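Ticket 854: Scoreboard clock drifts during third period
Product: Gillero rink scoring, used with the Undedau shot clock app
Opened by: Karthikeyan Nair
Handled by: Siu-fong Poon, Nistix support
Status: Closed

First message

Hi folks! I run the scoring table for our adult hockey league, and I've got a clock problem that is making me very unpopular with two goalies. The game clock on my laptop and the one on the big board start out together, and by the third period the board is behind. Last game it was behind by 7 seconds, which doesn't sound like much until someone scores at the buzzer and both benches come over to yell at you.

What I've tried so far: restarted the laptop, restarted the board controller, swapped the cable for the spare in the penalty box drawer. No change. It always looks fine in the first period. We play three 20-minute periods with the clock stopping on the whistle, if that matters.

Karthikeyan

Reply from support

Hi Karthikeyan, thanks for the details. Could you tell me which version of Gillero you're on (bottom of the Settings page) and whether the board is set to "follow" or "free run"? Also, does the gap grow slowly, or does it jump at certain moments? If you can, please send the session log from your last game.

Siu-fong

My answer, after another game

OK so I watched it like a hawk this time, and it jumps! It sits there perfectly happy for ages and then somebody takes a penalty and it slips a second. We had a chippy game (there's a long story involving our captain and a water bottle that I'll spare you), so there were plenty of penalties to test with. The slip comes when I start the clock again after entering the penalty. Plain old offside whistles don't do it.

The board is on "follow." The log is attached. I'm on the November update, and now that I think of it, the trouble started right after I put that in. I didn't connect the two because we changed rinks the same month and I was blaming the rink. Sorry, rink.

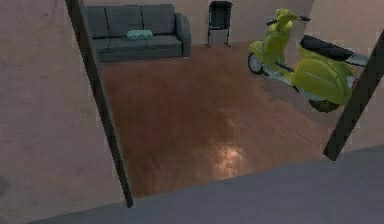
One other thing I noticed is that the penalty box timers on the board are right. If a guy has 2 minutes, he gets 2 minutes, and the door opens when it should. So for a while after a penalty the main clock and the box timer don't agree with each other, and the guys in the box have figured this out and now narrate it to me through the glass.

Reply from support

That helps a lot. In your log, every restart after a penalty has a wait before the board gets the go signal. Please check Settings, then Board, then "Resend delay." It should be 240 milliseconds. If it reads higher, set it back, save, and power the board controller off and on.

Siu-fong

Me again

It was blank! Not a wrong number, just an empty box. I typed in 240, hit save, went to turn the controller off and on, came back, and the box was blank again. Tried it twice more with the same result. Then I closed the shot clock app, which I leave running in the background out of habit, and the number stuck. Opened the app again and it was still there. So I think Undedau was holding on to the settings file somehow, but you'd know better than me.

Ran a fake game by myself with an empty bench and gave out penalties to everyone I've ever disliked. Both clocks matched all the way through, overtime included.

Reply from support

Nice work. Yes, the shot clock app locks the shared settings while it's open, and the update cleared the delay on some installs. Until there's a fix, please close the shot clock app before you change anything under Board. I've passed your log on to the developers. Would you run one real game before I close this?

Siu-fong

Last update from me

Real game done, and a close one too. Chien's Plumbing beat us by a goal, and there were penalties in every period, including one on our own backup goalie, who wasn't even playing. I checked the laptop against the board at every whistle and they agreed every time. With the goalie pulled and the other bench counting down out loud, we still hit zero together.

I wrote the number on a piece of hockey tape and stuck it to the lid of the laptop, along with "CLOSE SHOT CLOCK FIRST" for whoever covers when I'm playing. Go ahead and close this one. Could you let me know when the fix is out, though? I'd rather not update in the middle of playoffs.

Thanks, Siu-fong!

Support note: Customer confirmed working. Added to the notify list for the settings lock fix. Closing.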